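Ridville Town Museum opens its cupboards for a summer of everyday things

The Ridville Town Museum is getting ready for its biggest show in years, and what a show it's going to be! Starting in April, the whole ground floor will be given over to ordinary household objects, from soup ladles and door keys to sewing tins, school slates and one very battered bread board that has already won the hearts of everybody who works in the building.

The exhibition is called "Out of the Drawer," and it brings together pieces from 16 local families as well as a generous loan from the folk museum in Jaltau. The oldest item with a firm date is a household account book begun in 1817 by a candle maker on Mill Street. He wrote down everything he bought and sold, and he wasn't shy about adding his opinions on the weather, the price of tallow and his brother-in-law.

"I laughed out loud in the reading room," said Fotini Margaritis, the museum's curator of social history. "You open it expecting columns of numbers, and there he is, complaining about a goose. He feels like somebody you could run into at the bakery."

Margaritis has been dreaming about this exhibition since she arrived in Ridville. The museum owns 2979 catalogued objects, and most of them have spent the last few decades wrapped in tissue in the basement store. The grand things — the mayor's chain, the big river painting, the silver from the old hotel — have always been on view. The spoons and buttons had to wait their turn.

To help choose what would go upstairs, the museum held open afternoons in the old schoolroom. People brought in things from home, swapped stories and helped staff put names to objects that had puzzled them for years. A small iron hook with a twisted handle, listed in the catalog as "tool, unknown," was recognized right away by a retired shoemaker as a boot hook. A flat tin with holes in the lid is still a mystery, and suggestions are very welcome.

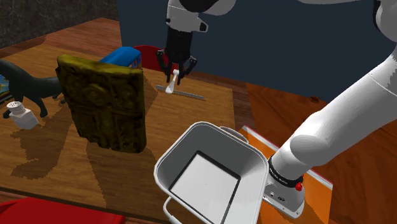 Ridville Town Museum | Collections and Exhibitions Department

Letay Mersha, who runs the museum's learning program, says the open afternoons went far beyond what she had hoped for. Families stayed until closing time, and one group of neighbors from the Pletamo housing estate came back with three more boxes of kitchenware and a folder of handwritten recipes. Several of those recipes will hang beside the cooking pots, and visitors can take a copy home. Mersha has already tried the plum dumplings twice and recommends going easy on the cinnamon.

The rooms have been laid out like a house. You come in through the hallway, with its coats, umbrellas and walking sticks, then move on to the kitchen, which is the largest space and also the noisiest. A set of recordings plays there, made up of sounds that older residents remembered from their childhood homes: a coffee grinder, a treadle sewing machine, a kettle lid rattling, a back door that sticks. After that come the workroom, the nursery and a small bedroom with a patchwork quilt pieced together from flour sacks.

The quilt is a story all by itself. It belonged to the grandmother of Madalena Morais, who lent it to the museum along with the shoebox of fabric scraps it was made from. She can point to nearly every patch and say where it came from, and she'll be doing just that at a talk during the opening month. Her grandmother kept adding to it for most of her life, so one corner is faded almost to nothing while the opposite corner is still bright blue and orange.

Over in the workroom, woodworker Yavuz Kurtuluş has built a long bench where visitors can try out copies of old hand tools. He made the copies himself at his shop on Aydoğan Lane, and he has been very patient with museum staff who wanted to have a go first. There's a butter press, a wool winder and a simple hand drill, plus a cherry pitter that is going to be popular with anybody under the age of ten. Kurtuluş will be at the bench one afternoon each month, and he's happy to look at tools people bring from home. Handles are his specialty, he says, and a loose one can usually be saved.

School groups get their own version of the visit. Each class will borrow a handling box, with objects that can be passed around, sniffed, shaken and drawn. The children write their own labels, and a selection will go up on the wall next to the official ones. The trial run with a local third grade class produced some wonderful results, including a label for a potato masher that reads, in full, "For when you are angry at potatoes."

The museum has also printed 1000 copies of an illustrated guide to the exhibition. Local artist Gönül Çetinkaya drew more than 40 of the objects in ink, working in the basement store through the winter with a lamp and a blanket over her knees. Her drawings are a delight, especially the page of mismatched teacups, and the originals will be on the staircase wall for the length of the show. The guide is free with admission while copies last.

"I started out thinking a spoon was a spoon," Çetinkaya said. "Then I had a tray of them in front of me, and they were all so different. Some are worn down on the left side, some on the right. I could have gone on drawing them for another year."

"Out of the Drawer" runs through the end of summer. Doors open at 10 a.m., and the last visitors are let in at 4:30 p.m. Admission is free for children and for anyone who lends or gives an object to the collection. The museum is still looking for wooden clothespins, enamel lunch pails and, if anyone has one tucked away in the attic, a working coffee grinder with its drawer intact. Items can be dropped off at the front desk during opening hours, together with a note about who used them and where.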